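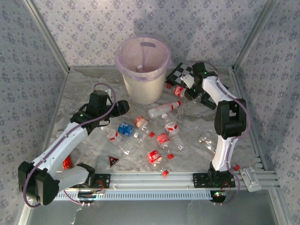 Thread über Müllbeutel, weil ich seit Wochen Werbung dafür bekomme und langsam schlechte Laune habe. Behauptung der Branche: Ein normaler Beutel rutscht, reißt, stinkt, und deshalb braucht der Mensch ein „Beutelsystem“. Mein Einwand steht hinten in der Mitte: runder cremeweißer Kunststoffeimer, rosa-lila Beutel, Rand einmal nach außen umgeschlagen. Das ist die gesamte Technik. Mehr System brauche ich nicht.

Das Produkt, um das es geht, heißt Clistora. Ein Spannring, der auf den Eimer kommt und den Beutel „unsichtbar und dauerhaft fixiert“. 24 Euro. Für einen Ring. Der Eimer ist da nicht dabei.

Auf der Packung steht außerdem „passend für nahezu alle Haushaltseimer“. Bei „nahezu“ werde ich immer hellhörig. Nahezu alle außer welche? Steht nirgends. Auch in der Anleitung nicht, die hat acht Sprachen und vier Sätze.

Ich habe das Ding trotzdem gekauft. Ja, ich weiß. Man kann schlecht über etwas meckern, das man nie in der Hand hatte, das machen schon genug andere.

Erster Eindruck: Der Ring ist steif und riecht nach Badelatschen. Auf meinem Kücheneimer sitzt er so stramm, dass ich ihn mit dem Löffelstiel wieder runterhebeln musste. Auf dem Badeimer liegt er lose auf wie ein zu großer Hut. „Nahezu alle“ waren bei mir zu Hause also null.

Dritter Versuch, Eimer im Arbeitszimmer: passt! Kurze Freude. Dann Beutel eingelegt, Ring drauf, etwas Papier rein, Ring runter, Beutel raus. Hat länger gedauert als alles, was ich je mit einem Mülleimer gemacht habe.

Zum Vergleich die Methode meiner Oma: Beutel aufschütteln, rein, Rand drüber. Fertig. Sie hatte dafür kein Wort.

Was stimmt, und das will ich fairerweise sagen: Der umgeschlagene Rand ist kein schöner Anblick. Er wirft Falten, steht irgendwo ab, und wenn der Beutel farbig ist, sieht man ihn quer durchs Zimmer. Wen das stört, den stört es eben. Mich stört eher ein Preis von 24 Euro.

Jetzt zur Beutelfarbe. Warum sind die dünnen Beutel eigentlich so oft rosa, flieder oder hellblau? Ich habe bei Kristiansen (Haushaltswaren, unten an der Ecke, Öffnungszeiten nach Wetterlage) gefragt. Antwort: „Die Leute mögen das.“ Welche Leute?

Meine Theorie: Farbe soll Duft andeuten. Flieder klingt nach Lavendel. Auf der Rolle, die ich gerade habe, steht „Frischegefühl“. Kein Duft, kein Duftstoff, nur das Gefühl. Das Wort ist juristisch vermutlich mehrfach geprüft worden.

Und dann die Durchsichtigkeit. Durchscheinende Beutel verkaufen sie als Vorteil („Inhalt auf einen Blick“). Ich möchte den Inhalt meines Mülleimers auf keinen Blick. Ich weiß, was ich weggeworfen habe.

Ein echter Vorteil fällt mir doch ein: Man sieht, wenn versehentlich eine Batterie drin liegt. Gut. Punkt für durchscheinend. Den gebe ich ungern her.

Riku Sekiguchi schreibt mir gerade, ich solle einfach die dickeren Beutel von Pustside nehmen, die rutschen nicht. Riku, ich habe die dickeren Beutel von Pustside. Sie rutschen. Sie rutschen bloß stabiler.

Für alle, die nachfragen: Ja, ich habe die Größe kontrolliert. Beutel rutschen fast immer dann, wenn sie für den Eimer zu knapp sind und der Rand nicht weit genug runterreicht. Literangabe auf dem Eimer und Literangabe auf der Rolle sind zwei Zahlen aus verschiedenen Universen. Mein „18-Liter-Eimer“ braucht einen größeren Beutel als 18 Liter, sonst bleibt für den Umschlag nichts übrig.

Das könnte man draufschreiben. Ein Satz auf der Rolle: „Nehmen Sie für den Rand eine Nummer größer.“ Kostet einen Tropfen Druckfarbe. Aber dann kauft wahrscheinlich niemand mehr einen Spannring.

Nächster Mythos: der Knoten. Überall derselbe Tipp, man solle den überstehenden Rand an der Seite zu einem Knötchen zusammendrehen, dann halte der Beutel. Habe ich eine Weile gemacht. Hält. Beim Rausnehmen reißt er dann genau dort ein, jedes Mal, und zwar über den Fliesen.

Åsmund Sjögren wirft ein, bei ihm reiße nichts. Åsmund wirft laut eigener Auskunft auch nur Teebeutel und Kassenzettel weg. Lieber Åsmund, komm mal mit einer halben Melone wieder.

Grifflöcher! Reden wir über Grifflöcher im Eimer. Ich mag sie, man kann den Eimer mit einem Finger durch die Wohnung tragen. Aber sie sind oft genau in der Höhe, in der sich der Beutel gern durchdrückt. Mit Umschlag verschwindet das Problem größtenteils, und man greift halt durch die Folie. Mit dem Clistora-Ring darüber kam ich an den Griff gar nicht mehr heran.

Dazu schweigt die Anleitung ebenfalls. Vier Sätze, ich sagte es.

Ich habe mir auch die Bewertungen im Shop angesehen, 401 Stück. Auffallend viele klingen so: „Gerade erst angekommen, macht aber einen guten Eindruck, fünf Sterne.“ Leute. Es ist ein Mülleimerring. Wartet doch wenigstens eine Leerung ab.

Lieblingsbewertung, ein Stern: „Mein Mann nimmt ihn immer ab.“ Ich glaube, dieser Mann und ich würden uns verstehen.

Zwischenfrage aus den Antworten: Ob es mit einem eckigen Eimer besser wäre. Nach meiner Erfahrung schlechter. An den Ecken spannt der Beutel, dazwischen hängt er durch, und die Krümel landen zwischen Folie und Wand. Rund ist langweilig und funktioniert. Leider passt rund in keine Nische, also steht der runde Eimer immer irgendwie mitten im Weg.

Wo soll er denn überhaupt stehen? In den Einrichtungsheften steht er gar nicht. Blättert mal eins durch: Sessel, Vase, Blümchentapete, aber nirgends ein Mülleimer. Diese Menschen müssen ihre Apfelgehäuse essen.

Apropos Blümchentapete, blasses Grau mit kleinen dunklen Zweiglein. Gilt gerade wieder als „ruhig“. Ich hatte so etwas Ähnliches im Jugendzimmer und habe abends im Bett Gesichter darin gesehen. Ruhig war daran gar nichts. Aber gut, anderer Thread.

Was ich dagegen bezweifle: dass irgendwer seinen Eimer passend zur Wand kauft. Sedska hat jetzt eine Serie „wandharmonischer Abfallbehälter“. Wandharmonisch! Die Farben heißen Nebel, Kiesel und Leinen. Ich habe sie im Laden nebeneinander gesehen und konnte Nebel und Kiesel nur am Etikett unterscheiden.

Cremeweiß war übrigens einfach die Farbe, die solche Eimer früher alle hatten. Da hieß sie auch noch nicht Leinen. Sie vergilbt ein bisschen und dann ist sie halt noch mehr cremeweiß.

Jemand fragt, ob der Sedska-Eimer wenigstens einen herausnehmbaren Einsatz hat. Hat er. Der Einsatz braucht wiederum einen eigenen Beutel, Format nur bei Sedska. Dreimal dürft ihr raten, ob der im Supermarkt liegt.

Da hört bei mir der Spaß auf. Ein Eimer, der nur eine Sorte Beutel nimmt, ist ein Abo mit Deckel.

Stichwort Deckel: brauche ich im Arbeitszimmer nicht. Papier, Bonbonpapier, Taschentücher, das riecht nach nichts. In der Küche ja. Wer mir einen Sensordeckel fürs Büro andrehen will, soll mir bitte vorher erklären, welches Problem ein zerknüllter Zettel macht.

Ich höre schon den nächsten Einwand: Wozu dann im Arbeitszimmer überhaupt einen Beutel? Berechtigt. Habe ich im Juli ausprobiert, Eimer nackt, einfach ins Altpapier ausgekippt. Ging gut, bis ich einen Joghurtbecher reingeworfen habe. Seitdem wieder mit Beutel. Das liegt an mir und spricht nicht gegen die Methode.

Und bitte den Beutel nicht wegen eines einzigen Fitzels unten drin wechseln. Der Tipp „täglich frischer Beutel“ kommt verblüffend oft von Leuten, die Beutel verkaufen. Voll ist voll. Alles davor ist Ansichtssache, Küchenabfälle ausgenommen.

Pustside hat sich inzwischen auch gemeldet, mit Smiley. Man bedaure meine Erfahrung und empfehle die Serie „Halt Plus“. Ich habe zurückgefragt, was an Halt Plus anders ist. Antwort bisher: keine. Ich trage es nach, falls noch etwas kommt.

Nachtrag: Es kam etwas. Halt Plus ist „im Randbereich großzügiger geschnitten“. Also länger. Also genau das, was man bekommt, wenn man eine Nummer größer kauft. Danke, ich fühle mich bestätigt und kein bisschen überrascht.

Falls jetzt jemand nur wissen will, was er kaufen soll: irgendeinen runden Eimer, dazu Beutel eine Nummer größer als aufgedruckt, Rand rundherum nach außen, Luft zwischen Beutel und Wand mit der flachen Hand rausstreichen. Wer die Luft drin lässt, hat einen Ballon im Eimer und wundert sich.

Den letzten Schritt vergesse ich selbst dauernd. Dann drückt man den ersten Müll rein, die Luft muss irgendwohin, und der Rand springt hoch. Davon leben die Ringhersteller, vermute ich.

Der Clistora-Ring geht zurück. Rücksendung wäre kostenlos, „sofern unbenutzt“. Ich bin gespannt, wie man einem Müllring nachweist, dass er an einem Mülleimer war. Gut, am Löffelstielkratzer.

Riku möchte ihn haben, falls sie ihn nicht zurücknehmen. Als Untersetzer für den Wok. Das ist der erste Verwendungszweck, der mir halbwegs einleuchtet.

Antworten lese ich morgen wieder. Wer mir bis dahin ein Foto von einem eckigen Eimer schickt, in dem der Beutel tatsächlich glatt sitzt: gern, aber bitte nach der Melone.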